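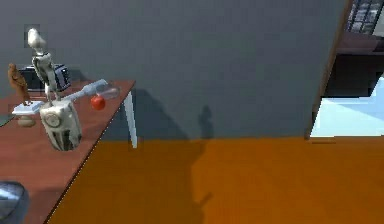
Reading time: 2 minutes

Tedeo user forum > Simulation > Good practice

Proposed rules for reporting simulated trials (please comment)

irena_marciniak
Good morning to all. In March we agreed that every group will write down how it tests in simulation before the results go to Clillthorpe. I have made a first draft. The task is the red ball in the room with the orange floor.

1. A trial starts when the arm receives its first command. Loading time does not count.
2. A lift is a success only if the ball stays in the gripper for 2 seconds after the arm has stopped.
3. Each reported result needs 1,000 trials, with the list of seeds attached.
4. Failed trials are never deleted. If the physics explodes, the trial is marked "void" and stays in the table.
5. Every camera view which is recorded must be kept, also the views that show only walls and floor.

Please tell me what is missing.

majdi_q
Thank you Irena, this is much clearer than the old page. I have a problem with rule 3. For a small change in the controller, 1,000 trials is a whole night on our machine. Could we permit a smaller number for internal work?

R. Makowska
I disagree with Majdi, and I would go in the other direction. We compared two versions of Duda last year and at 1,000 the order of them changed when we took new seeds. At 3,000 it was stable. If the number goes in a report, it should be 3,000.

majdi_q
For a report, yes, I can accept. But then say "report" in the rule. At present it says "each reported result" and my colleagues understand that as anything we write in the weekly mail.

ines.ferrand
May I return to rule 5, as I think it is the one people will ignore.
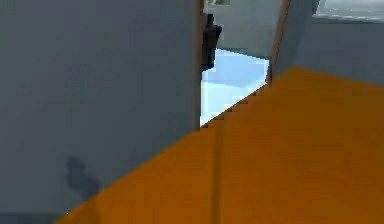

When a view has mostly a grey panel and orange floor, the temptation is to throw it away and save the disk space. We did this for some months. Then a reviewer asked if the camera pose was the same in all trials, and we could not show it – the only files left were the ones we liked. So please keep rule 5, and add that the camera pose must be saved in the same folder as the view.

Also a small wish: the gripper should be drawn in the same style in all groups. Ours is solid and Irena's is see-through. It changes nothing for the physics, but if a policy learns from the pictures it is another input.

genowefa_s
I am for keeping the views, but against a rule for the gripper style. Prilel exports it see-through by default and I don't want to repair every old scene by hand. Write the style in the notes file, that is enough for me.

ines.ferrand
Enough for you, but a reader who compares two tables will not open the notes file. Put it in the header of the table at least.

genowefa_s
In the header, fine.

R. Makowska
One more point on rule 2. "Stays in the gripper" must have a definition. In our scenes the ball can hang close under the fingers with no contact, and a height check alone calls it a lift. I suggest contact on both fingers for the full 2 seconds, read from the simulator and not judged from a picture.

irena_marciniak
Thank you, this is very useful. Changes in the second draft:

Rule 2: contact on both fingers, taken from the contact log.
Rule 3: 3,000 trials for anything sent outside the group. For internal work each group chooses, but the number must be written next to the result.
Rule 5: camera pose saved together with the view. Gripper style in the table header.

Majdi, is this acceptable for your night runs?

majdi_q
Yes for rule 3. For rule 2 I must check first, our older logs have contact for one finger only. Do they become void, or may we keep them with a remark?

R. Makowska
I would say void.

irena_marciniak
I prefer a remark, but let us hear from the others before I write it.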